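Flodenel

Flodenel is a thick porridge made from cracked barley, milk and dried fruit. It is eaten hot for breakfast or cold, cut into slices, later in the day. The dish is associated with the Ruda valley, where barley was the main grain for farms too high up for wheat.

Preparation

The barley is cracked coarsely and soaked overnight in cold water. In the morning it is drained, put in a heavy pot with whole milk and a pinch of salt, and cooked over low heat for 40 minutes. It needs stirring toward the end, when the starch thickens and the bottom can scorch. Chopped dried pears or plums go in for the last few minutes. Some cooks brown the barley in butter first, which gives a darker porridge with a nutty taste.

The finished porridge should hold the mark of a spoon. Leftovers are pressed into a shallow dish under a damp cloth and left in a cool place until firm. Kept cold, a pressed flodenel lasts up to 3 days.

Variations

Households on the lower side of the valley use rye in place of part of the barley and add caraway — a version known locally as grurik. It is less sweet and is usually served with sour cream or fried onions. A winter form, made in February when milk was short, replaces half the milk with water and adds grated apple.

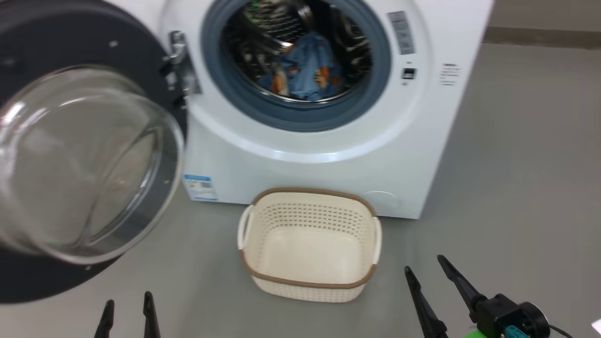

Cold slices are fried in butter until both sides are crisp, then served with honey or stewed fruit. This is the form most often found in cafes. The Ziółkowski bakery in Ruda sells a baked version in small tins, made with eggs and topped with coarse sugar. It bakes for 40 minutes and is firm enough to be eaten by hand.

Name

The origin of the name is unclear. Older household recipe books in the valley give over 13 spellings, most of them differing only in the vowels. The form "flodenel" became usual once the dish was sold outside the home.

See also: Barley porridge, Frumenty, Kasha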